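Looking after a toilet seat: cleaning, tightening and replacing

A loose or grubby toilet seat is one of those jobs that gets put off for months and then takes a quarter of an hour. The notes below cover the ordinary plastic seat with two hinges at the back, the kind fitted in most houses and rentals. Timber seats and heated seats need different treatment and are left out.

Weekly cleaning

Use a soft cloth, warm water and a small squirt of dishwashing liquid. Wipe the top of the lid first, then the inside of the lid, then the seat, then the underside of the seat, and do the rim of the bowl last. Working in that order keeps the dirtiest part until the end. Rinse the cloth in clean water and go over the plastic again, then dry it with an old hand towel.

Keep scourers and cream cleansers off plastic. They leave fine scratches that hold grime, and after a year or two the seat looks grey no matter how often it is washed. Bleach is fine in the bowl but shouldn't sit on the seat. If some splashes up, wipe it off straight away.

Never mix bleach with vinegar or with any acid-based toilet cleaner. If you have used one in the bowl, flush twice and leave the other for a different day.

The spots that get missed

Smells that hang around after a good clean usually come from the hinges or from the gap between the bowl and the floor. An old toothbrush will get in around the hinge posts. Many newer seats have quick-release hinges, with a button or a pair of small levers at the back. Press, lift the whole seat off and wash it in the laundry tub. Clean the ceramic underneath while the seat is out of the way.

The bumpers are the other spot. Run the toothbrush around each one.

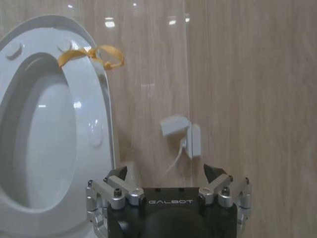

Round bumpers on a white plastic toilet lid.

Bumpers that are moulded in can't come loose, but the push-in and stick-on types do. A missing bumper puts the weight on the remaining ones, and the seat will start to rock and may crack near the hinge. Replacements are sold in small packets at hardware shops. Take an old one with you to match the height. For the stick-on type, clean the old glue off with methylated spirits, let it dry properly and press the new one down hard for a full minute.

Yellow stains

Mix bicarb soda with enough water to make a loose paste, spread it on the stain and leave it for half an hour. Wipe it off with a damp cloth and don't rub hard. If the mark is still there, lay a cloth soaked in white vinegar over it for ten minutes, then rinse well. Stains that survive both are probably in the plastic itself, and the seat is due for replacing.

Tightening a seat that slides

Most sliding is caused by loose wing nuts under the back of the bowl. Lift the caps at the hinges and hold the bolt head with a screwdriver while you turn the nut from below. Go by hand until it is snug, then give it another quarter turn. Stop there. Overtightening can crack the china, and a new pan costs a good deal more than a new seat.

If the nuts work loose again within a few weeks, add a rubber washer between the nut and the underside of the bowl. Put a matching one between the hinge and the top if there isn't one already.

Buying a replacement

Measure three things before you leave the house: the distance between the centres of the two bolt holes, the length from the bolt holes to the front of the bowl, and the width at the widest point. Write down the shape as well. A D-shaped pan won't take an oval seat. I keep my measurements on a card inside the laundry cupboard, next to the paint colours.

If the old bolts have seized, spray them with penetrating oil and leave them overnight. Metal bolts that still won't move can be cut with a junior hacksaw. Put masking tape over the china on both sides first, and saw slowly.

Soft-close seats should never be pushed down by hand, as this wears out the damper. Tell visitors and children.

Mehwish Janjua

Comments

Dot P.
The rubber washer worked. Ours had been sliding sideways for years and my husband kept tightening it every May when his mother came to stay.

Garry
Would add that you should check bolt length before buying. I got a Sornton seat and the bolts were too short for our old pan. Had to buy longer ones separately.

fernhill_flat
Does the bicarb paste work on coloured plastic? Ours is a pale green one from the seventies and I'd rather not ruin it.

Mehwish Janjua
Try it on the underside near the hinge first. I've only used it on white.

Lorraine K
Denture tablets in the bowl overnight, two of them. Does the waterline beautifully.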